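Handheld gripper sets: ordering and budgeting FAQ

What is in a Jurinero set?
Two hand-held grippers with marker cubes, body cabling and a carry case. The recording computer is quoted separately.

How many sets should a new site order?
Three for each room in use: two working, one spare. Sites running a single shift may order two.

What is the lead time?
Around 10 weeks from purchase order. Spare fingers and cables are held in stock at Grinport.

How much floor space should we plan for?
Allow for the operator, a second person and the fixtures. Cable runs to the body, so leave a clear path between tasks.

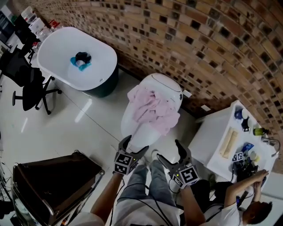

Bathroom task area: two-fingered grippers in use, cloth on the toilet lid, second person at the vanity.

Do we need to buy real fixtures?
Full-size ones, yes. They need not be plumbed in. Ex-display stock is acceptable and should go under furnishings in the budget, not equipment.

What should we set aside for consumables?
Fingers are rated for 80 hours of use. Budget for 26 pairs per room per year, plus one cable kit per set.

Can we hire before buying?
Yes, by the month. Half of the first month's hire is credited against a purchase.

Who approves the quote?
Send it to Adjoa Acheampong at Preststead. Orders received by noon on Monday are placed that week.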